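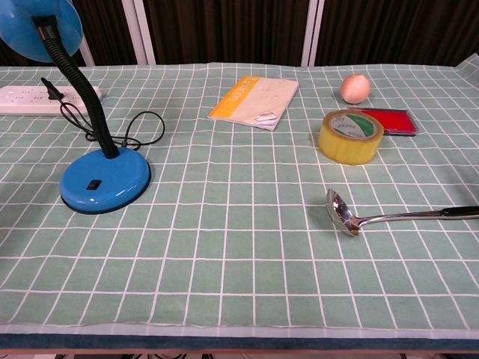 Rimantas Ozoliņš
Maintainer, league data and most of the arguing

CLULO LEAGUE RESULTS

Match results, standings and sign-up tables for the Clulo amateur disc golf league, typed up from paper scorecards and now kept as plain CSV files. If you played in the league and want to prove to a relative that you once beat Aníbal Abreu, you have come to the right folder.

Last updated July 26, 2018.

What's in here

rounds.csv has one row per player per round. Columns are season, round, course, player_id, strokes, penalty and note.
players.csv has player_id, display name and home club. Phone numbers were on the original sheets and are not in the file, so please stop asking.
courses.csv has the course name, the par for each hole and the layout version.
standings.py rebuilds the season table from the other files. It needs Python 3 and nothing else.

The data covers five seasons on two courses, Pillo and Ritar. Paulauskas is listed in courses.csv as well, with pars and everything, but no league round was ever finished there. Its row stays because the script falls over without it and I have a job.

How scoring works

Lowest total strokes wins the round. Your best six rounds count toward the season, and the rest are quietly forgotten by the standings, though not by your card mates. Ties go to whoever had the lower score in the November final. If that is also a tie, both names are printed on one line, in alphabetical order, which Ozoliņš has learned to live with.

Penalty strokes are already included in the strokes column. Do not add them again. Someone did, published the result, and was league champion for an evening.

Known problems

The note column is copied from the cards exactly as written. Expect "windy," "very windy," "dog" and one complete recipe for pickled beets.

Ritar changed its layout partway through the second season. Layout A and layout B are different courses in every way except the parking lot, so check layout version before comparing scores.

Blank strokes means the player started but did not finish. A zero means I made a typing mistake — send me the row and I will fix it.

Two players share the same display name. They are not related and would like this known. Use player_id.

Running it

Put the CSV files in the same folder as the script, then:

python3 standings.py --season 5

Leave off the season number and you get all of them, oldest first. Add --club to group players by home club, a feature requested by the club that was winning at the time.

Corrections

Open an issue with the season, the round and a photo of the card. Memory is not accepted as a source, however vivid. Aníbal handles disputes about penalties and answers them in the order he feels like.

License

Use the data for anything you want, with credit to the Clulo league. The beet recipe is also covered.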